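Wivindale Family Center
Progress Report to the Heywood Fund
Play Room Renewal, Second Reporting Period
December 10, 2025

Summary of the period

The grant awarded by the Heywood Fund supports the renewal of the pretend-play area at the Wivindale Family Center. Work in this period covered the delivery of new play furniture, the sorting of existing toys and the trial of a revised layout. The project remains within budget. One item, the floor mats, is behind schedule.

Furniture and equipment

Two toy kitchens were ordered from Rama in August and have been received. Both were put together by center staff and checked against the supplier's parts list. One door handle was missing and was replaced by Rama at no charge. The low bookcase from Fatico was delivered with a damaged side panel and has been returned; a credit of $190 has been applied to our account.

Sorting of play food and accessories

Staff reviewed 300 pieces of play food, dishes and dress-up items held in the old storage bins. Of these, 30 were cracked or incomplete and were discarded. The remaining pieces were washed and divided between the two kitchens – a task that took longer than planned, as many sets had been mixed over the years. Larger vegetables and lids are now assigned to the open shelves, where children can reach them without emptying a bin.

The white kitchen has an upper shelf for these items, with a cabinet below and a toy telephone on the partition beside the sink area.

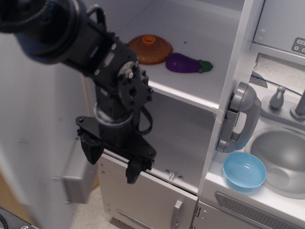 Use of the area

The play area was open for nine sessions during the period. Staff noted that children returned items to the shelves more readily than to the bins, although small pieces were still often left in the sinks. Parents asked for clearer labels – these are being prepared in words and pictures.

Next steps

The floor mats are to be reordered in a thicker grade. A replacement bookcase will be selected once the Fatico credit has been confirmed in writing. The remaining funds are reserved for labels and spare door handles, and an itemized statement will accompany the final report.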